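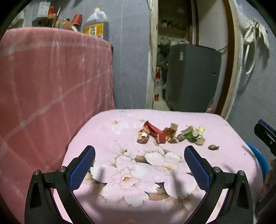

Re: [Viltstead-hall] Tablecloth hire and laundering

On Sunday the Rankin list wrote:
> Do we still wash the floral cloths at 60? Two came back
> with the colour gone patchy.

No. 40 maximum, 15 minutes' pre-soak, no bleach. Shake crumbs off outside first - they block the filter. Treat grease stains before the soak, as heat sets them. Line dry in shade.

Hire stock is 52 cloths. Feno quoted 2310 for replacing the lot, which I would defer until February.

2 replies · 0 shares
Viltstead-hall list | Contact the list owner | Back to top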